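Print this message | E-mail this message to a friend

[rink-ops] Re: Sheet temperature and the coach's complaint about slow ice
Jan 12, 2020
by Baltasar Bermúdez

Replying to the list, as three people wrote to me off-list with the same question. I have left the original message in so the numbers stay with the thread.

> We run a single sheet at Fellau, senior league and juniors, and the
> new head coach says the ice is slow in the third period of every home
> game. He wants the slab set colder. We already hold the slab lower
> than last season and the compressors run most of the evening. Flood
> water is hot, straight from the tank. Resurfacer is serviced. Before I
> turn it down again I would like to know what others are doing on game
> nights, and whether anyone has seen this with a full building.

First, slab temperature and surface temperature are separate readings. Most of us look at the slab sensor on the plant room panel and treat it as the temperature the players skate on. The sensor sits in the concrete. The surface is above it by the full thickness of the ice and is loaded by the air, the lights and the crowd. If the ice has grown thick over the season, setting the slab colder mostly makes the compressors work harder and the surface follows late. Drill it before you touch the set point. Drill at the creases, the benches, center and along both long boards, and write down the depth at each spot. At Clivent our ice was almost twice as thick along the boards on the bench side as at center, and the panel showed no sign of it.

Second, "slow" can mean snow, soft ice or frost. They have different causes. Snow in the third period is usually ice that is too cold and brittle, so the skates chip it and the puck drags through the chips. Going colder makes that worse. Soft ice shows as deep ruts at the corners and water lying after the flood. Frost is a dull film that forms between the flood and the face-off when the air is damp. Ask the coach to walk out with you right after the second period, before the resurfacer goes on. Scrape a patch with a blade held flat. Dry powder is one problem and wet slush is another.
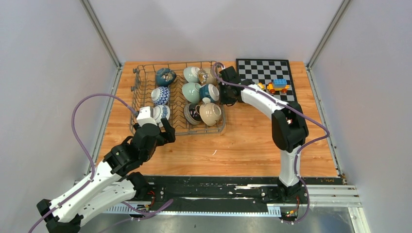
Third, the air. With a full house the dew point climbs through the evening, and the third period is the worst of it. Log humidity at the glass, at player height. A sensor up in the rafters will tell you about the rafters. We hung ours on the penalty box side, out of the way of the door, and read it at the start and end of each period. If the doors to the lobby are propped open during intermission, close them for one game and compare. Do that before spending any money.

Fourth, the flood itself. Hot water bonds well and gives a clear surface, but it needs time to set. If your intermission is short and the driver is told to lay extra water for the last period, the top layer may not be hard at the face-off. We cut back the water on the second intermission flood and left the first one alone. The driver's last pass now finishes earlier as well. The blade was set a little deeper on that flood so that the chewed layer comes off before new water goes down. If you put water over snow you get a weak shell, and it breaks up in the first few shifts.

On the question of who decides: the coach should say how he wants the puck to behave and the ice crew should pick the settings. When we had a coaching change at Clivent the new man came from a smaller building and wanted the same set point he had there. Same number, different slab, different roof. It took us until April to get him to describe the problem instead of the fix. Since then he fills in a short sheet after each game with the period, the end of the rink and one word from a fixed list (chippy, soft, frosted, fine). It takes him very little time and it has been more use to me than the panel log. His sheets showed that the complaints were nearly all from the end by the resurfacer door, and a worn door seal turned out to be letting in warm air from the garage.

For what it is worth, here is the order I would work in:

1. Drill and map the ice depth. Shave down the high areas over several nights, not all at once.
2. Check the surface with an infrared gun at fixed spots, before the flood and again at the face-off. Note that a cheap gun reads badly at a low angle. Hold it straight down.
3. Log humidity at the glass for 2 home games with no other changes.
4. Change the second intermission flood only.
5. Touch the slab set point last, in small steps, with a full game between steps.

Leave the morning skate settings alone while you do this. The juniors and the public sessions load the ice in a different way, and if you change both you will not be able to read the result. Figure skating hours want a softer surface in any case, so if they come before the game, start the pull-down early.

One more item on lights. If you have banks that can be switched separately, keep the full set off until warmup. The older lamps put a good deal of heat on the surface.
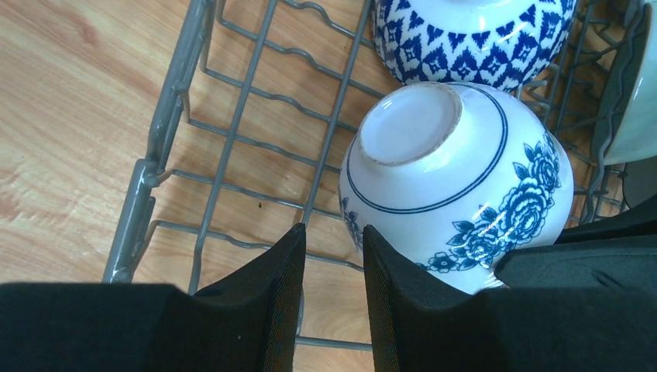 Melnychuk wrote back that his crew had gone through the first three steps last season and never reached the fourth. The high spots were all on the bench side there too, and he put it down to the driver starting every flood on that side with the valve already open. He added that the humidity log was hard to keep up on game nights until they gave the job to whoever runs the clock, and that the coach at Jirby asks for a copy before each road game.

I would agree on the valve. Have the driver alternate the starting side and open the water only once the machine is rolling. If the original poster can send the depth map when it is drilled, I will compare it with ours. Please put the slab reading and the time of day on it, and mark which end the resurfacer comes in.

Baltasar Bermúdez
Clivent

Print this message | E-mail this message to a friend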